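Shelf day, finally

October and the bottles were still all over the table. So, a little rack. Black metal ends, one light wood board, 2 screws missing from the bag of course. Called the Povora shop, they'll send more. Wobbles less than I expected.

Lined everthing up in one row. Tall pink-red bottle in the middle, orange pill bottle over on the right. Looks nice doubled in the shiny tabletop!
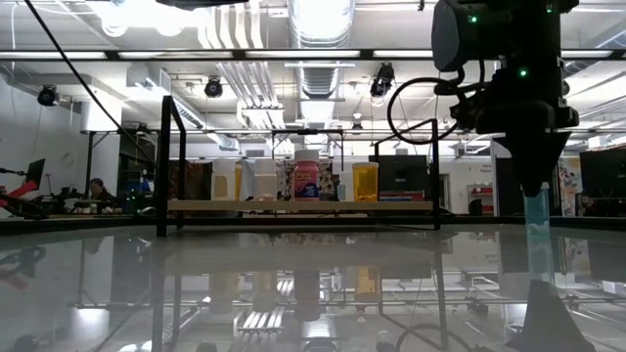

Next up: the drawer

Havent opened it since Botdale. Wish me luck.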